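이 사이트는 이용자 편의를 위해 쿠키를 사용합니다. 계속 이용하시면 쿠키 사용에 동의하신 것으로 봅니다. [동의] [설정]

소형 부품 정리함 점검표 (의견란 포함)
작성: Latmont 작업실 비품 담당
2020년 8월 19일

적용 대상: 작업대 위에서 쓰는 칸막이형 플라스틱 정리함, 뚜껑 일체형
적용 장소: Latmont 작업실 본실, Marura 보관실
점검 주기: 반기 1회. 지난번 점검은 2월에 했음.

점검표 양식은 Skiltorau에서 쓰던 것을 받아서 우리 쪽에 맞게 고쳤다. 원래 양식에는 금속 공구함 항목이 함께 들어 있었으나 이번 판에서는 뺐다. 공구함은 별도 표를 쓴다. 판정은 '양호', '주의', '교체'로만 적고, 판정만으로 알기 어려운 내용은 의견란에 쓴다.

1. 작업대와 주변

1-1. 상판이 평평하고 흔들리지 않는가
판정: 양호
의견: 네 모서리를 차례로 눌러 보았다. 덜컹거림 없음. 정리함을 올려놓고 뚜껑을 끝까지 젖혀도 밀리지 않는다.

1-2. 상판 위에 점검과 관계없는 물건이 없는가
판정: 양호
의견: 나사, 핀, 클립류는 점검 전에 모두 치울 것. 지난 2월에는 다른 상자에서 나온 나사가 섞여서 어느 칸의 것인지 찾느라 시간이 걸렸다.

1-3. 바닥의 전선이 통로에 걸리지 않는가
판정: 주의
의견: 작업대 뒤쪽 바닥에 검은 전선이 엉킨 채로 있다. 사람이 자주 지나는 자리는 아니지만 접이식 의자를 옮길 때 다리에 걸릴 수 있다. 묶어서 벽 쪽으로 붙일 것. 케이블 타이는 Marura 보관실 둘째 서랍에 있다.

1-4. 바닥 깔개가 들뜨거나 말리지 않았는가
판정: 양호
의견: 회색 카펫 가장자리를 발로 밀어 보았다. 들뜬 곳 없음. 검은 테이프로 표시한 자리는 떼지 말 것.

2. 정리함 외관

2-1. 몸체에 금이나 깨짐이 없는가
판정: 양호
의견: 반투명 재질은 금이 가도 정면에서는 잘 안 보인다. 흰 바탕 위에 놓고 비스듬히 보면 찾기 쉽다. 이번 점검은 전부 흰 상판 위에서 했다. 모서리 안쪽과 걸쇠 붙은 자리를 특히 볼 것.

2-2. 표면에 끈적임이나 기름때가 없는가
판정: 양호
의견: 마른 천으로 닦고, 안 지워지면 중성세제를 묻힌다. 알코올은 쓰지 않는다. 예전에 알코올로 닦은 상자 하나가 뿌옇게 변했다.

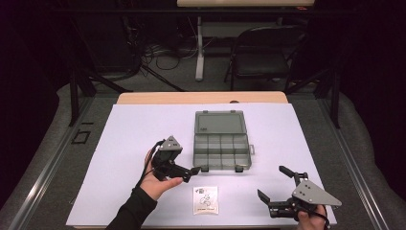

세제를 쓴 뒤에는 물기가 칸 구석에 남는다. 뒤집어서 말리고, 완전히 마르기 전에는 뚜껑을 닫지 않는다. 금속 부품을 넣는 상자는 하루를 더 두는 것이 좋다. Pascu 쪽 창고에서는 덜 마른 상자에 핀을 담았다가 한 칸을 통째로 버린 적이 있다고 들었다.

2-3. 동봉된 안내 카드를 따로 보관했는가
판정: 주의
의견: 그림과 글이 인쇄된 작은 흰 카드는 작업대에 그대로 두면 없어진다. 비품철에 끼울 것. 카드를 정리함 안에 넣어 두면 작은 부품이 밑으로 들어가므로 넣지 않는다.

3. 뚜껑과 경첩

3-1. 뚜껑이 끝까지 열리는가
판정: 양호
의견: 뒤로 완전히 눕는다. 눕힌 상태에서 위에 손을 짚지 말 것. 경첩이 얇아서 체중이 실리면 찢어진다. 뚜껑 위에 부품을 올려놓는 것도 같은 이유로 금지.

3-2. 경첩 부분이 하얗게 변하지 않았는가
판정: 양호
의견: 접히는 선을 따라 흰 줄이 생기면 '주의', 줄이 길게 이어지면 '교체'로 적는다. 이번에는 해당 없음.

3-3. 뚜껑을 닫았을 때 칸막이 윗면과 맞닿는가
판정: 주의
의견: 한쪽 끝에 조금 틈이 있다. 큰 나사는 상관없으나 얇은 와셔는 옆 칸으로 넘어갈 수 있다. 와셔용으로는 쓰지 말고 다음 점검 때 다시 볼 것.

4. 걸쇠

4-1. 앞쪽 걸쇠 두 개가 모두 제자리에 있는가
판정: 양호
의견: 둘 다 있음. 색이 어두워서 빠져도 금방 눈에 띈다.

4-2. 걸쇠가 확실히 잠기는가
판정: 양호
의견: 양쪽을 번갈아 세 번씩 열고 닫았다. 손톱으로 당기지 말고 손가락 끝으로 아래쪽을 밀어 올릴 것. 한쪽만 잠근 채 들고 다니는 일이 잦은데, 그러면 반대쪽 뚜껑이 벌어진다.

4-3. 걸쇠의 구멍이 늘어나거나 찢어지지 않았는가
판정: 양호
의견: 네모난 구멍의 모서리를 볼 것. 실금이 있으면 그날로 사용을 멈춘다.
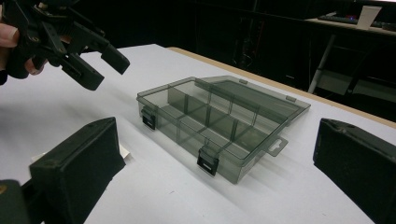

5. 걸이 구멍

5-1. 옆면의 걸이용 탭이 휘거나 갈라지지 않았는가
판정: 양호
의견: 타공판에 거는 용도의 구멍이다. 빈 상자일 때만 건다. 내용물이 든 상자는 선반에 눕혀서 둘 것. 본실 기준으로 500g이 넘으면 걸지 않기로 했으나, 무게를 매번 잴 수 없으니 그냥 안 거는 것으로 통일한다.

5-2. 탭이 옷이나 소매에 걸리지 않는가
판정: 주의
의견: 상자 옆으로 튀어나와 있어서 작업대 가장자리에 두면 소매가 걸린다. 탭을 안쪽으로 돌려 놓고, 가장자리에서 한 뼘 이상 들여놓을 것.

6. 칸막이와 내부

6-1. 칸막이가 바로 서 있는가
판정: 양호
의견: 긴 칸막이와 짧은 칸막이가 만나는 곳을 손가락으로 가볍게 밀어 본다. 휘어지는 곳 없음.

6-2. 칸 안에 남은 부품이나 가루가 없는가
판정: 양호
의견: 상자를 뒤집어 털고 부드러운 붓으로 구석을 쓸어낸다. 압축 공기는 쓰지 않는다. 가루가 얼굴로 올라온다.

6-3. 칸별 이름표를 붙일 자리가 정해졌는가
판정: 주의
의견: 아직 정하지 않았다. 뚜껑 윗면에 붙이면 열었을 때 안 보이고, 칸 바닥에 붙이면 부품에 가려진다. 앞면에 붙이되 걸쇠를 피해서 붙이는 안으로 해 보고 불편하면 바꾼다.

7. 보관과 적재

7-1. 선반 하중을 넘지 않는가
판정: 양호
의견: Marura 보관실 선반은 폭 800mm, 높이 700mm 칸을 쓴다. 정리함은 세 단까지만 쌓는다. 그 위에는 가벼운 것도 올리지 않는다.

7-2. 관리 번호가 대장과 맞는가
판정: 양호
의견: 대장의 142번 항목으로 등록. 번호표는 상자가 아니라 선반 쪽에 붙였다. 상자를 바꾸더라도 번호는 그대로 쓴다.

조치할 것
- 바닥 전선 묶기 (1-3)
- 안내 카드 비품철에 보관 (2-3)
- 와셔용 상자 따로 정하기 (3-3)
- 정리함 놓는 위치 조정 (5-2)
- 이름표 위치 시험 (6-3)

조치가 끝난 항목은 줄을 긋고 옆에 처리한 날을 적는다. 3-3은 교체품이 올 때까지 '주의'로 둔다. 수정할 내용이 있으면 이 표에 덧쓰지 말고 의견란 뒤에 종이를 붙일 것.

Latmont 작업실 소식지를 이메일로 받아 보세요. [구독 신청]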